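Losov Fontes 70 Free-Standing Heavy Bag System

Equipment for combat sports facilities
Supplied and serviced by Grokwood Athletic Supply, Eltbridge

Product overview

The Fontes 70 is a free-standing heavy bag for boxing, kickboxing and mixed martial arts training. It is intended for commercial gyms, university recreation departments and amateur clubs that are unable to hang bags from a ceiling or wall bracket. The unit consists of a filled base, a steel center post and a padded striking column, and may be moved by two adults when the base has been emptied.

The striking column measures 70 inches from the top of the base to the cap. This allows full-height kicks and knees as well as punches to the head and body. The lower part of the column carries the same padding as the upper part, so that low kicks may be practiced without contact with the post.

Construction

The column is built from closed-cell foam in 2 densities. The inner layer is firm and is bonded to the post sleeve. The outer layer is softer and may be replaced without returning the unit to the supplier. The cover is a coated synthetic fabric with a single vertical zipper, which is placed behind a stitched flap. Covers are available in black, navy and dark red. Club lettering can be applied at the time of order but cannot be added to a cover already in use.

The base is molded in one piece and accepts either water or dry sand. Grokwood recommends sand for rooms in which kicking is the main activity. Bases filled with water will travel farther across the floor under repeated kicks and should be returned to their marked position between classes. The fill opening is threaded and closes with a gasketed plug. A replacement plug and gasket are packed with each unit.

Six rubber feet are fitted to the underside of the base. They are suitable for use on rubber tile, sealed concrete and roll-out mats. The unit should not be placed on unprotected hardwood.

Placement in the training room

Each unit should stand with open floor on all sides so that the user can circle the bag. Where several units are installed in a row, the distance between columns should be agreed with the installer before delivery. Bags should not be placed within the safety margin of a cage or ring, in front of an emergency exit, or against a mirror wall.

Facilities that share a room between striking and grappling classes should store the bags outside the mat area during grappling sessions. An optional wheeled cart is available for this purpose. The cart is rated for a sand-filled base.

Cleaning and hygiene

Covers should be wiped after every class with a mild disinfectant approved for coated fabrics. Bleach, solvent cleaners and abrasive pads will damage the coating and are excluded from the warranty. Covers may be removed for hand washing in lukewarm water with a small amount of neutral soap. They must be dried flat and away from direct heat. Machine washing is not permitted.

Hand wraps, glove liners and detachable cuff pads may be washed by hand in the same way. Loose tape and lint should be removed first, as these can collect under a drain stopper. Glove shells must not be soaked.

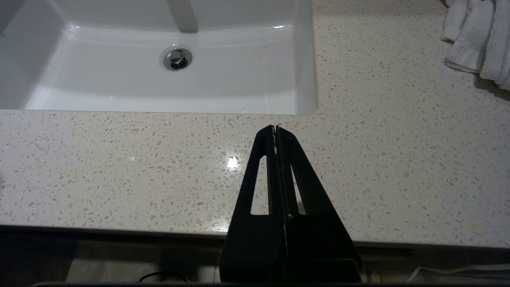
Sink basin with pop-up drain stopper, set in a speckled countertop.

Users should wear gloves or hand wraps at all times. Any blood on a cover must be cleaned before the next user begins, in accordance with the written procedure of the facility. The cover should be inspected at the seams each month, and a split seam should be reported before the foam beneath is exposed to sweat.

Assembly and inspection

Assembly requires two persons and the wrench supplied. The post is seated in the base, the locking collar is tightened, and the column is lowered over the post until it rests on the collar. The base should be filled only after the unit is in its final location. The collar must be checked after the first 11 hours of use and once a month after that.

Should the column lean or turn freely on the post, the unit must be taken out of service until the collar has been replaced. Coaches are asked not to correct a lean by packing the collar with tape or cloth.

Service and training for staff

Delivery and first assembly within the Eltbridge service area are arranged by Natanael Vasconcelos, Installations. Questions on room layout may be addressed to Margit Kelemen, Facility Planning. A short orientation for coaching staff is offered on request and covers filling, moving, cover changes and the monthly check.

Warranty

The post and base are covered for 6 years from the date of delivery under normal commercial use. The foam column and cover are covered for 2 years. The warranty does not extend to outdoor use, to use with training weapons, or to damage from water that has been allowed to freeze in the base. Claims should be sent in writing to Laurinda Figueiredo, Customer Accounts, with the serial number found beneath the fill opening.

Ordering

The Fontes 70 is sold singly and in sets. Orders for lettered covers placed by the end of June will be delivered before the fall training term. Public institutions may order by purchase order. Fitriani Simanjuntak handles school and university accounts, and Katia Gatti handles private gyms and clubs.

Included with each unit: base, center post, locking collar, striking column with cover, assembly wrench, spare plug and gasket, printed manual.

Sold separately: wheeled cart, replacement outer foam, replacement cover, floor position decals.

Page last revised Mar 7, 2018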